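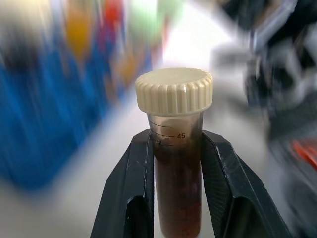

## Keeping paperbacks and review copies in shape

Shelve paperbacks upright, with a bookend at the open end of each row. Stack anything taller than 34 cm flat, 11 to a pile at most.

- **Loose page:** run a thin line of PVA glue down the inner edge with a toothpick. Set the page in, close the book between sheets of wax paper, and leave it under weight for 14 hours.
- **Sticker residue:** test a corner first. On coated covers only, rub lightly with a dry eraser.
- **Musty smell:** stand the book in a lidded bin beside an open dish of baking soda. Change the soda weekly.

Adjoa Tsikata, revised June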